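Sorting the Small Tools: A Conversation with Renata Rutkowska
Oct 28, 2025

The Drundinside Garden Program lends hand tools to schools in Judivstead and Foley. Its register lists 742 items, from watering cans to seed labels. Renata Rutkowska has been responsible for the collection since January.

Ms. Rutkowska began by setting out how returned tools are received. "Everything goes onto a white surface first," she said. "Soil shows up on it, and so do splinters."

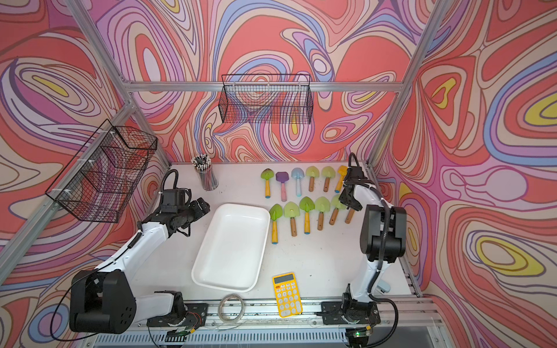
Trowels are then grouped by size. Blades face the same way, so that a bent tip can be noticed early. A school normally borrows a set for 3 weeks.

"The handles are what we replace most," Ms. Rutkowska said. "A blade can last for years. Last season we fitted 46 new handles, most of them for the younger classes."

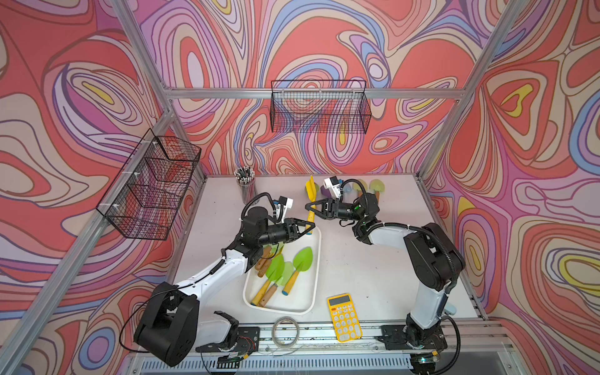
Pencils and calculators travel with the sets, for pupils who record plant spacing and growth. They are entered under a separate heading in the register.

Asked whether plastic tools should remain in the collection, Ms. Rutkowska said that they should. "They are light, and small children can manage them without help." 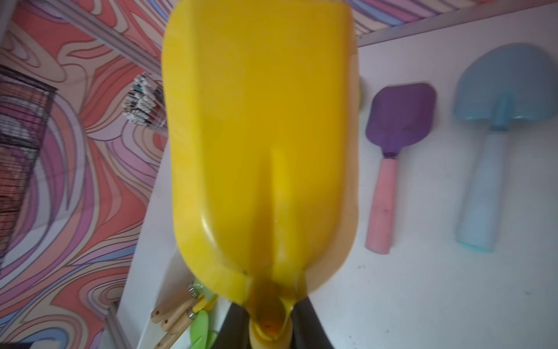

Ailsa MacBrayne took a different view, saying that plastic blades bend in the clay beds at Flarkau and that pupils there soon ask for metal ones. Ms. Rutkowska accepted the point and said that the Flarkau list would be reviewed.

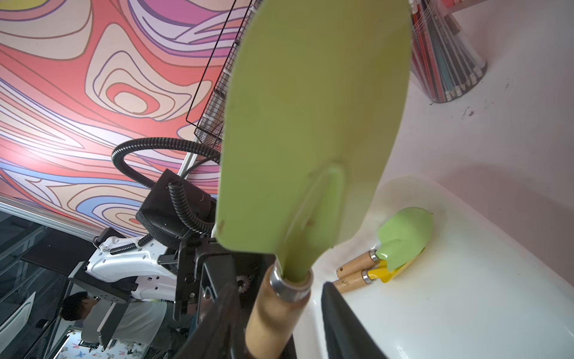
Repairs are carried out before any tool is offered to another school. Staff look first at the joint between blade and handle. On a trowel such as the large light green one, with its silver metal ferrule and pale wooden handle, they check that the collar is tight and that the grain has not opened. Handles that pass are sanded lightly and oiled.

Requests for the spring loan period may be made through the program office in Judivstead.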